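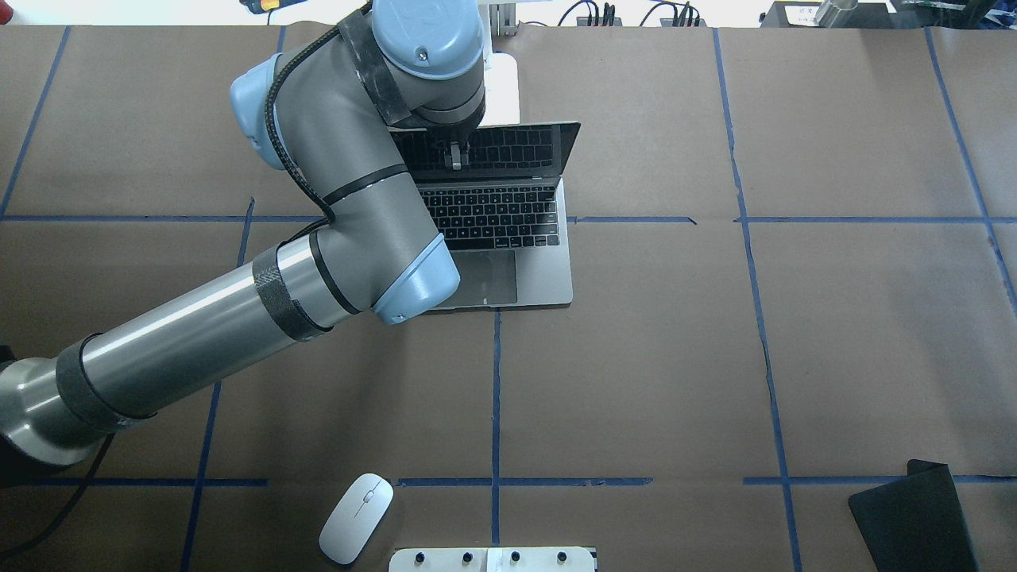
Gripper over the upper key rows, laptop on the taped paper, head camera view.

From: Arnar Bisgaard
To: clenus-manipulation list
Subject: Re: fingertip choice for the key press task

On Monday the Sumbridge bench wrote:
> Are you keeping the Surkum fingers or going back to the
> Kettle pair? We lose the tip in the head view once the
> forearm is up, and the left keys go with it.

Keeping Surkum for now. Logged so far with each pair:

Surkum 1,747 presses, 6 double strikes
Kettle 1,036 presses, 74 double strikes

Same controller gains, same approach height. The Kettle pads are wider and catch the neighboring key when the wrist is a few degrees off vertical.

Occlusion is the same for us. The forearm hides part of the left side of the keyboard and the elbow sits over the palm rest edge. I tried a higher elbow and ran into the joint limit on the top row. A wrist camera would fix it, but the cable run along the forearm is already tight.

Can you send your elbow angles for the number row? I only have your September config, and it predates the new mount.

Arnar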